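Oct 13, 2022

Stidlow update, perception side. We moved the camera simulation into the same process as the controller last month and I've been going through what broke.

Two views from sim, one from each of two cameras:
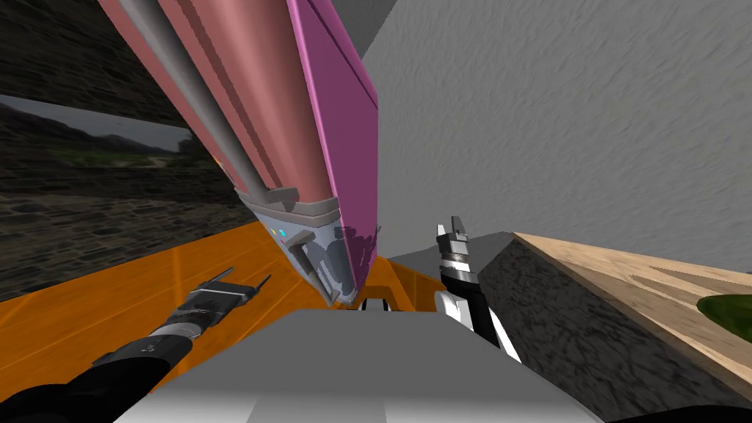
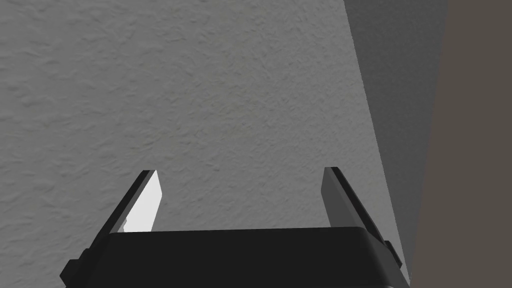
Both cameras used to render on their own clocks. The planner took whichever image arrived last and assumed it matched the current joint state. It usually didn't.

Worst offset in the July logs was 8 control ticks. At slow approach speeds you can live with that. During a regrasp you can't, the pose estimate trails the arm and the planner keeps correcting for an error that is already gone.

Jirkeo (our scheduler) now stamps every render request with the tick it was issued on. If the image comes back more than 2 ticks old, the estimator rolls the state back, applies the measurement there, and replays forward. Standard delayed-measurement handling. We should have had it from the start.

Cost: the state buffer. We keep joint positions, velocities and the estimator covariance per tick. Memory is fine. Replay time was not fine until we stopped recomputing forward kinematics for links that no camera cares about.

Second change is in Belay, the layer that clamps commanded motion when perception is stale. It used to have one threshold for both arms. Now each arm has its own, and a stale wrist image on one side no longer stalls the other.

Reran the regression set, 563 episodes. Planner oscillation near contact is down a lot. 3 episodes regressed, all with the target outside the wrist view for most of the approach — the estimator gets overconfident when nothing contradicts it. Inflating process noise while the target is unobserved fixes two of them. Still looking at the other.

Wall texture randomization stays on for all of this. With flat walls the feature tracker scores better for reasons I don't trust.

Next is the Droneck log format. It stores wall time and no tick index, so old runs can't be replayed exactly. Converter is half written.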